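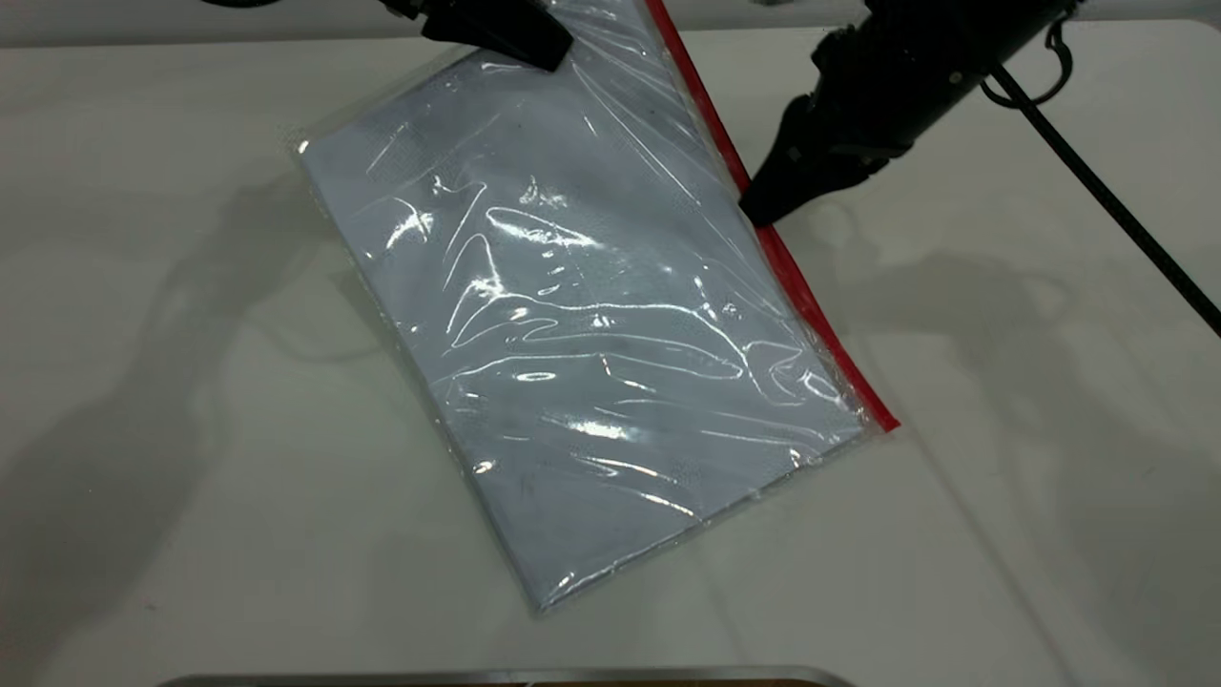 Write the rule before you buy the second arm

Bjartur Riis
2022-06-07

A bag with a zip is a small thing to have an opinion about. I have worked with packing lines for most of my life, first by hand and later with machines, and I have come to think that the zip bag shows very well what is wrong with how we write rules for robots.

Our rules are very good about people. We know how far the fence must stand, who may open the gate, how the stop button must be placed and tested. I don't complain about this. I have seen a hand after an accident and I don't want to see another. But when I ask a plant manager which rule says how two arms should treat the goods between them, I get a long silence, and then the manual of the supplier.

In January I was asked by Gedus, a company which packs textiles for clinics, to read their procedures for two-arm cells. The document had 338 pages. Six of them spoke about the product. The rest was fences, passwords, training, cleaning of the floor and the correct colour of labels. On those six pages the word "bag" was used as if a bag was a box. It said that the grippers shall hold the object "securely and without damage".

What is damage to a bag? Clear film wrinkles when you only look at it. If wrinkles are damage, each bag in the world is damaged. If wrinkles are not damage, then where does it begin? A small stretch in the film next to the seal is hard to see, and it can be enough that the zip does not close well afterwards. The people who pack by hand know this in their fingers. They hold the seal close to where they work on it, and with the other hand they keep the bag still. They would never pull both ends at once. But it was never written down, so the engineer who programs the arms must discover it again, and he discovers it with the customer's goods.

I would like to see a common rule with few parts. First, for every soft package it should be written where a gripper may touch it, and where it may not. Second, it should be written which arm holds and which arm works, and that the holding arm does not move while the other one is on the seal. Third, the force should be given as a number which someone has measured on that film, and not copied from the last project. And a closed bag should be tested after by a person or a device that did not close it.

At Benítez, where I go two times in a year, they have done something like this without any standard telling them. They made a sheet, one side only, with a drawing of each bag and the touching places marked with a pencil. They had 23 kinds of bag, so they had 23 sheets. It is not beautiful, but a new technician can read it standing up, and I can't say this about the 338 pages.

There is an argument against me and I take it seriously. My old colleagues at Ultgate say that such rules come too early. The grippers change each year, the software learns, and a rule about touching places will be a chain on the foot of those who want to try a new way. I understand this fear. In a laboratory I would agree with them. But my rule would not say how the arm must move. It would say what the bag can bear, and the bag does not change when the software does.

The other argument is about money, and to this I have less patience. A sheet with a drawing costs an afternoon. A returned delivery of textiles that should have stayed sealed costs much more, and also the trust, which takes longer to come back.

I also want the cables mentioned. In most procedures I read there is a whole chapter on the cable in the wall and not one line on the cable that follows the arm over the table. It can catch a light package as easily as a sleeve does. When the allowed space for the arm is drawn, the cable should be drawn in it too - in its worst position, please, and not in the nice one from the catalogue.

Gedus has asked me to write a first draft for their own cells, and I will begin with the bags that have a zip. If it is of use to others they may take it.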